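About Landeg Sewing School

Landeg started in a rented room over a bicycle shop, with four borrowed sewing machines, a kettle, and a cutting table made from an old door. I had been altering wedding dresses and hemming pants for a living, and my customers kept asking me the same thing while I pinned them: could I show them how to do it themselves? I said yes to one of them, then to her sister, then to a neighbor of theirs who wanted to make curtains, and before very long I was spending more of my evenings teaching than sewing. I'm Shalini Kushwaha, and I still teach most of the beginner classes, because I can't bring myself to give them up.

We have moved twice since then. The school now fills the ground floor of the old Pernik building, which has tall windows along the street side and the sort of light you want when you're trying to match navy thread to navy cloth. There's one big room for classes, a smaller one for fittings and handwork, and a back hall where we keep the fabric shelves and the ironing boards. We don't have an elevator to worry about anymore, and there is a ramp at the side door. If you're coming with your own machine, use that door, it's closer to the parking spaces and you'll be glad of it.

What we teach

Most people come to us through the beginner course, Start to Seam, which runs for 10 weeks and takes you from threading a machine to finishing a pair of pajama pants you would really wear. We go slowly at first. The opening class is almost entirely straight lines on scrap cotton, and I know that doesn't sound thrilling, but I've seen people grin from ear to ear over a row of stitches that stayed where they put it! After that come corners, curves, casings, pockets, and then the zipper, which everybody dreads and which takes up an entire evening with plenty of tea.

Once you've finished that (or if you already sew a bit and can show us something you made), you can move on to shirts, dresses, simple tailoring or home sewing. Home sewing has grown into our busiest class. It covers curtains, cushions, table linens and quilts, and it tends to draw people who have just moved and are looking at bare windows. We also run a mending night, where you bring whatever is sitting in your pile and we help you work out whether it wants a patch, a darn, or a new life as a dust rag.

Osian Parri teaches the handwork classes. He learned from his grandfather, who repaired sails, and he has a way of explaining a blind hem that makes you wonder why you were ever afraid of one. He'll ask you to put your phone away, and he will also bring very good ginger cookies, so it evens out.

Getting to know cloth

A good part of every course goes to fabric itself. New sewers often choose by color and print alone, and I understand that completely, I did it for years and have a drawer of regrets to prove it. But cloth has its own ideas. Some of it wants to hang, some of it wants to stand up by itself, and some of it slides off the table the minute you turn to look for your scissors. So we spend time just handling things: bunching a plain white up against a print to see how the two get along, folding on the grain and then across it, holding a piece up to the window, pressing a corner and seeing whether the crease stays.
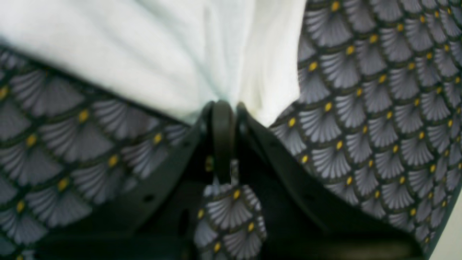
Osian was more doubtful about giving a whole evening to this when I first suggested it, and said so: "People have paid to sew, Shalini, and you want them to sit there and stroke the curtains." He came around by the end of that first term, and he now runs the evening himself, with a table of odd lengths he has collected and a little speech on linen that gets longer every time I hear it.

The remnant shelves

Along the back hall you'll find our remnants, which come from local upholsterers, from people clearing out a relative's sewing room, and from our own cutting table. Students may take what they need for practice pieces. All we ask is that you fold what you don't use and put it back by weight, light cloth at the top and heavy at the bottom, and that anything smaller than your hand goes in the stuffing bin. The stuffing bin feeds our pet bed project, Nuren, which meets in the smaller room in the winter months. Last winter we sent 200 beds to shelters in the area, most of them made by people who had never sewn a thing before the fall.

Our machines

The classroom machines are plain mechanical ones, sturdy and easy to thread, and we service them ourselves between terms. You don't need to own a machine to take a class, and I'd gently suggest not buying one until you've finished the first few weeks. By then you'll know whether you like a foot pedal that jumps or one that eases in, and you'll have opinions on bobbins, which is something I promise you will not have expected of yourself. When you are ready, ask any of us. We don't sell machines and we don't take a commission, so you'll get a straight answer.

Help with fees

We keep our prices as low as we can, and for those who need it there's the Mekby Fund, named for the street where the school began. It pays all or part of the course fee for anyone who would otherwise have to miss out. Our students raised $3175 for it at the July open house, selling aprons, tote bags and a truly enormous quilt, and I was so proud that I made a speech and then had to stop in the middle of it. To apply, send us a note saying which class you'd like. We don't ask for paperwork.

Come and see us

You're welcome to drop by before you sign up. Someone is usually here from 10 in the morning, and the kettle is generally on. Bring a project if you're stuck, or a piece of fabric you've been saving and are too nervous to cut. Evening classes fill up first, so if that's the only time that suits you, put your name on the waiting list early, and we'll call as soon as a place comes free. Street parking is free after 6, and the bus stops right across from the ramp.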